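Speaker notes: Surfaces and walls for small bench enclosures
Rhydian Trevor, Hernovham
2023-12-27

Slide 1. Title

Start with the scope. The talk covers a bench with a flat top, a back wall and two side walls, open at the front. Hoods, extraction and fire ratings are out of scope. Refer questions on those to the handout.

Definitions for the rest of the session: "top" means the work surface. "Wall" means a panel standing on or behind the top. "Post" means the vertical metal member where two walls meet. "Rail" means any metal section along an edge of the top.

Slide 2. Order of decisions

Most enclosures get specified in the order they are bought: frame, top, walls, then whatever has to be fastened down. The Penry bench was done that way and we lost 10 days on it. The preferred order is below.

Fix the mounting positions first.
Size the top from the mounting positions.
Choose the rails.
Choose wall height and finish.
Plan the hoses and wires before the walls are closed.

Pause on the last line. It gets skipped more than any other.

Slide 3. The top

White tops show dirt, dropped screws and small clear parts that cast a shadow. They also show scratches as gray lines, which people read as dirt and then scrub. Tell users early what a scratch looks like.

Gloss level matters more than color. A glossy white top reflects the ceiling lights as hard bars and small objects get lost inside the bars. Ask for matte. If the supplier has only satin, take a sample and look at it under the room's own lights at the working angle.

The Hernovham top is 1000 mm along the back edge. Flatness was specified at 2 mm over that length. It arrived within tolerance, then took a bow after it was stored on its long edge against a radiator. Store tops flat. Repeat this for the people taking notes.

Slide 4. Walls

Three walls, one finish. The reason for matching the side walls to the back wall is that a color step at a corner looks like an object edge from some seats. A gray with a little violet in it has worked well for us next to a white top. It is dark enough for the top's back edge to read clearly and light enough not to make the bench gloomy.

Pesar paint was used for the trial panels. Two coats, foam roller. Brush marks pick up side light and should be sanded out between coats.

Keep the walls blank. Labels, checklists and cable clips belong on the outside face. Every bench we have inspected had something taped to the inside of the back wall within a month.

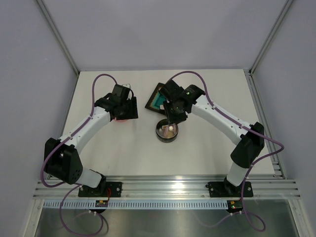 Shading on a plain wall is normal and does not need correcting with paint. It comes from the position of the lights. A second fixture on the opposite side evens it out, and so does moving the bench forward from under the existing one. Try moving the bench first. It costs nothing.

If asked about wallpaper or vinyl film: film lifts at the corners behind the posts, and the posts have to come off to press it back. Paint can be touched up in place.

Slide 5. Posts and rails

Metal corner posts cover the joint between panels and keep the panels square. Cut the posts first and trim the panels to suit. Going the other way leaves a gap at the bottom, and crumbs of packing foam collect there.

Side rails do two jobs. A narrow rail protects the edge of the top. A grooved aluminum rail also takes sliding nuts, so fittings can be moved without drilling. Both sides need not be the same. If fittings are wanted on one side only, put the grooved section there and a narrow rail on the other.

Grooves fill up. Run a dry brush along them before wiping the top, never after, or the debris ends up on the clean surface. Cover strip is available for most profiles. Fit it on lengths that are not in use.

Slide 6. Mounting plates

Bolt plates through to the frame. Do not rely on the top panel to carry the load. Aveo supplies plates predrilled, but check the hole pattern against the frame before ordering. The first set at Hernovham missed one cross member by 15 mm and had to be redrilled.

Leave the bolt heads accessible from above. Use a paint pen to mark each head against the plate after tightening. A broken line shows movement at a glance and takes no tools to check.

Slide 7. Hoses and wires

Three rules for this slide. Read them slowly.

Length: anything that has to follow a moving part needs a loop at every joint. Set the loop with the part at full reach, then check it again with the part folded back. A hose that is fine at one end of travel may kink at the other.

Fixing: tie on the straight lengths and leave the bends free. Ties should be snug enough to stop sliding but should not dent the wall of the hose. Cut the tails flush. A tie tail cut at an angle will open a knuckle.

Color: one bright color for hose, another for power wires. A strong hose color stands out against black and white parts and can be traced from end to end by eye. Write the color code on the outside of the enclosure.

Loops below the front rail are the weak point of most layouts. They hang at knee height, and stools get pushed into them. Where there is a circuit board at the front as well, keep the hose and the board on separate supports so that a pull on one does not reach the other. A shallow tray under the rail is enough.

Slide 8. Clearing and cleaning

Clear the top completely before wiping. Lifting items one at a time and wiping around them moves the dust into the back corners, where it stays because the posts make the corners hard to reach.

Pale and partly clear items should be put away in a dark tray. On a white top they are easy to miss from standing height.

Use a damp cloth with mild soap on the top. Dry cloth only on the walls for the first two weeks after painting. No solvent near hoses or ties.

Slide 9. Costs

Use the table on the slide and do not read it aloud. Point out that the walls are the cheapest part and the rails are the most expensive per foot. Penry prices are from December and exclude delivery.

Slide 10. Questions

Likely ones: why no front panel (access), why not a black top (dust and lint show, small dark screws do not), whether the posts need grounding (ask the site electrician). Sample panels are on the side table. Please return them, as the matte one is the only piece left from that batch.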